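Brurkeo Forums > Arms and Grippers > Troubleshooting

Gripper lets go mid-lift, fault 3, broke a glass container

wristroll_wendy
Original poster

Hi all, long-time reader, not much of a poster. I've got a Famo arm on a bench with the Griltness parallel gripper on it, and for most of the summer it's been a happy little thing. I'm teaching it to pack lunches. Cucumber in the bag, lemon in the bag, food container in the bag, zip is still my job. Very silly, and my kid loves it.

So Friday night I'm running the container part. It's a glass box with a clip-on lid. The arm comes in, grabs it by the edge, lifts, rolls the wrist to line up with the bag, and then the fingers just open. All the way, like it got an open command. The box hit the corner of the table, then the floor, and I spent the rest of the evening picking glass out of a rug in socks (yes, I know, shoes now).

The log says fault 3 on the gripper channel and then nothing for a bit, and then the gripper is back like nothing happened. The arm never stopped! It carried on to the bag with open fingers and did a beautiful job of placing nothing.

I've replayed it since with a plastic box and it does it maybe one lift in ten? Sometimes it'll go a whole evening. Counter on the gripper says 1,180 cycles so it isn't exactly worn out.

Has anyone seen fault 3 come and go like this? The manual says "communication or supply" and that's the whole entry.

tin_biscuit

Ouch on the rug. Fault 3 on mine was overcurrent at the fingers. I was squeezing too hard on something that didn't give, and glass doesn't give. What's your force set at?

wristroll_wendy

It's at 40 percent. I had it lower and the box would slide, so I crept it up. But wouldn't overcurrent be its own fault? I thought there was a separate number for that.

tin_biscuit

There is on the new firmware. On the old one they lumped a bunch of stuff together. Check your version before you take anything apart.

Rostam Kazemi

I'd look at the cable first. You said it lets go after the wrist roll, and that is where the gripper cable gets pulled. Mine did this last year. The plug at the back of the wrist had worked itself a hair loose, you couldn't see it with your eyes, and on one side of the roll the supply would drop out for a blink. The gripper reboots, and when it boots it homes, and homing on the Griltness means fingers fully open.

That last part is the bit I really dislike, by the way. A gripper that opens when it loses power for an instant is a gripper that drops things. If there's a setting to make it hold on restart I never found it.

wristroll_wendy

Oh no. It homes on boot. I knew that! I watch it do it every single time I switch the thing on and never put the two together.

Okay but it doesn't do it on every roll, and the roll is the same roll every time. Shouldn't a bad plug fail in the same spot?

Rostam Kazemi

Not if the cable is free to swing. It lands a bit differently each time. Try this with nothing in the fingers: park the arm at the rolled pose, close the gripper, then wiggle the cable gently right where it goes in. Keep your other hand well clear of the fingers.

benchgoblin

Going to disagree with everybody. I think your grasp is bad and the fault is a side effect. You're holding a glass box by one edge with a lid on it. When the wrist rolls, the weight goes sideways, the fingers get pried apart, the motor fights back, the current spikes, the supply sags, and there's your "communication or supply." Wiggling a cable on an empty gripper won't tell you anything about that.

Pick it up by the middle. Or put it in the bag first, before the other stuff, so you don't have to roll at all.

Rostam Kazemi

She said it happens with the plastic box too, and that can't weigh much.

benchgoblin

She said "a plastic box." Could be full of chili for all we know.

wristroll_wendy

Empty! It was empty, no chili. And the gripper doesn't fit across the middle, the box is wider than the fingers open. So it's one finger on the lid and one down low at the side, or nothing. I'll admit that I've never loved that grasp.

Bianka Győri

Popping in from the safety side of things, and I'll try not to be a drag. Whatever the root cause is, what worries me most in your first post is that the arm kept moving. The gripper dropped off the bus in the middle of a motion and the arm's program had no idea. This time it was a food container. The next time it might be something worse, or your hand might be in there picking up the pieces.

Before you run glass again, please make the arm stop on any gripper fault. On the Famo controller you can watch the gripper status inside the motion loop and call a hold when it goes bad. A few lines. And put the stop button where you can reach it without leaning over the table.

wristroll_wendy

Not a drag at all, thank you. I do have a stop button, but it was behind me, on the shelf with the paint cans. I've moved it. I'll do the hold thing tonight.

tin_biscuit

Careful with hold on the older controllers, mine used to go limp for a moment before the brakes caught. Test it down low with nothing under the arm.

Bianka Győri

Good point, and I'd forgotten that one. Test it low, yes.

sockpuppet_servo

Unpopular opinion, but at 799 for the gripper I'd send it back and let Griltness deal with it. You shouldn't have to be debugging plugs on something that cost that much.

benchgoblin

And wait a month and a half for them to say "could not reproduce." No thanks.

sockpuppet_servo

They turned mine around in a week. You have a thing about them and everyone here knows it.

benchgoblin

I have a thing about mailing my stuff to people who mail it back the same.

wristroll_wendy

Boys. (Or whoever.)

Update, because I had the whole evening to myself. I did the wiggle test. Closed the gripper on nothing, parked it rolled, and pushed the cable with the end of a wooden spoon. First few pushes, nothing. Then I pushed it up toward the wrist instead of sideways and – pop – fingers open, fault 3 in the log. I did it again to be sure and got it again. I may have shrieked.

So that's a big point for Rostam. But I want to be fair to benchgoblin too, because when I pushed the plug in firmly and ran the plastic box a bunch more times, the box still shifted in the fingers on the roll. No fault, it just tilted and scraped across the table. So I think I had two problems and they were happy together.

I also have the hold in now. Tested low, with a towel on the table. It stops, it doesn't go limp (newer controller, I guess), and it yells at me in the terminal.

Back on glass this morning, a new box, shoes on. Slowed way down for the approach.
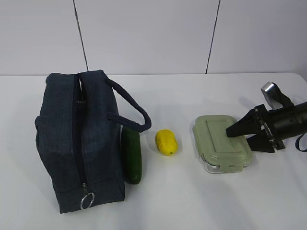 On the container, top finger on the lid and the other down at the side. Cable loop is over on the far right.

Rostam Kazemi

Nice and tidy bench! That loop of cable is what I'd go after. On mine it was a loop like that hanging down from the wrist, and every roll swung it. Put a clip on the wrist a little way back from the plug so the plug itself never feels any pull. You still want slack, just have the slack after the clip.

Don't use a zip tie cranked down hard. I did that and pinched a wire, and then I had a completely new fault to learn about.

benchgoblin

I'll take half a point, thanks. But look at the fingers. One's on top of the lid, so you're squeezing toward the lid and the low finger has the side. Those two faces don't oppose each other. It's going to want to turn out of there no matter what your cable does.

wristroll_wendy

I know, I know. I could turn the box so the short side faces the arm? Then maybe the fingers go across it.

benchgoblin

If it fits, yes. Measure it first. If it doesn't, stick some rubber on the fingers, or get the wide ones from Kolář. I have those on mine and they open a good bit farther. They're ugly as sin.

tin_biscuit

Second the Kolář fingers. You'll have to redo your offsets, they're longer. I crunched a mug forgetting that.

lurkingladle

Total beginner here, sorry to barge in. Why not just use a plastic container forever?

wristroll_wendy

Not barging! I could, and I'd sleep better. But glass is what we pack in at home, and I wanted the thing to do our real lunches. For the cable testing though, plastic only. I should've done that from the start.

Bianka Győri

Quick one. Does your hold also cover the case where the gripper comes back by itself? You said in the first post that it rejoined like nothing had happened. If your check only looks at the current status it could miss a short dropout between two reads. Latch the fault, so it stays faulted until you clear it by hand.

wristroll_wendy

Well, shoot. No, it only looks at the current status. The times I tested it I pulled the plug all the way out, so of course it caught it. I'll latch it.

wristroll_wendy

Latched. Wiggled the cable with the spoon again, harder than before since the plug's seated better now. Got one dropout, really short, and the arm froze and stayed frozen until I cleared it. I went back to the old version of the check out of curiosity, and with that one it missed a dropout and kept right on going. So that was worth doing, thank you Bianka!

The plug still isn't right if I can get a dropout out of it at all, so I'm writing to Griltness for a new cable (just the cable, benchgoblin, I'm not mailing the gripper). Clip goes on tomorrow. Short side of the box doesn't fit either, I measured, it's over by the width of a pencil. Wide fingers are ordered.

Rostam Kazemi

When the cable comes, check the little latch on the plug before you fit it. Mine was cracked on the underside and that was the whole reason it crept out.

wristroll_wendy

Just went and looked with a flashlight. Can't see a crack, but it doesn't click when it goes in. Is it supposed to click?

Rostam Kazemi

Yes, it clicks. Leave the glass in the cupboard until you have one that does.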